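Setting up the lamp-base cell at Ullby: gripper reference and wrist camera check

Last updated: 8 February 2018
Reading time: 3 minutes

This page covers the routine for re-teaching the button positions on the single-arm bench cell after the gripper fingers have been changed. It assumes the arm is already bolted down, homed and running Idia 4 or later. Work in manual mode with the speed limited until the last step.

1. Clear the old reference. Open the Idia tool page, select the active gripper and delete the stored finger offset. If the old offset is left in place, the new one is added to it and every approach will be out by the same amount.

2. Check the finger screws. Tighten each side a little at a time and close the gripper once with nothing in it. The tips should meet squarely. If they don't, loosen both and start again.

3. Move the arm to the viewing pose, line 228 in the standard program. The head camera must have the whole lamp in view, from the round head down to the base.

4. Switch the base on at the left button. The blue symbol is the anchor for the position fit. The plain button beside it has too little contrast to be used alone, so its position is worked out from the lit one and the pair of USB ports.

5. Jog down to the close pose, line 544, and stop with the finger short of the rim. Compare the wrist view with the head view before saving anything.
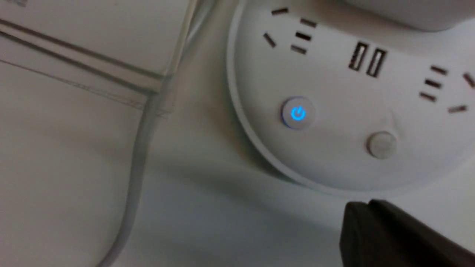
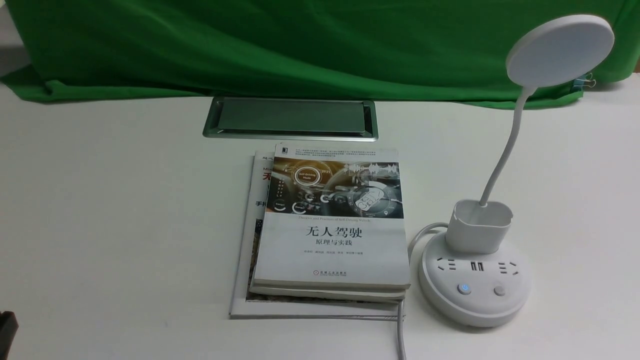 The lit button and both USB ports show in the wrist view and in the head view.

On the Sulemana board a reader wrote that the fit at line 544 kept drifting until the exposure on the wrist camera was locked, as the blue light was bleeding into the button rim and pulling the centre to one side. Locking it at 867 fixed the matter, and the same value has held since November.

6. Lock the exposure, then save the fit. Idia reports a residual. Anything under 558 is acceptable for pressing buttons. Plug work needs a separate fit with the Jisisden routine.

7. Run the approach three times at low speed without contact. Watch the finger, with a hand on the stop. If the tip wanders between runs, go back to step 2.

8. Write the new offset on the cell sheet and return the arm to automatic.

Contact: Ullby bench support | © 2018 Ullby | Back to top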